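Review: Graltar 2, table-clearing policy from the Trarkton group
Sat 21 September

Graltar 2 is a training method for household arms. It learns tidying and wiping from demonstrations, then asks for more of them only where its own predictions disagree. The first version came out in June and I didn't get on with it. I've now spent two weeks with the second.

The main claim is that you need far fewer demonstrations. The released set has 2,954 episodes, against 3,187 for the older Drirnidus baseline, so the saving on paper is small. The gain comes when you move to a new table. I added 53 episodes of my own and ran 100 trials with each method. Graltar 2 was clearly better at picking up pots and cups, and it seldom knocked anything over.

Crumbs are still the weak point. On pale tops it missed most of them. On darker wood it did better, though a shiny finish confused it when the light was low. Malcolm Nuttall, who looks after the code, told me the wiping part was trained almost wholly on matt surfaces. A fix is planned.

Setting up took an afternoon. The notes are decent, apart from the camera section, which is out of date. Ryan Bickerstaff's guide on the Pickering forum is the one to follow.

Worth trying if you move between rooms a lot. If your arm stays at one bench, I'd keep Drirnidus for now. 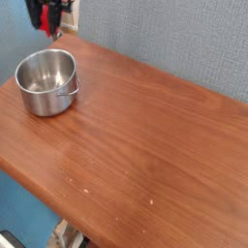
Steel pot and a few pale crumbs on a reddish-brown wooden table.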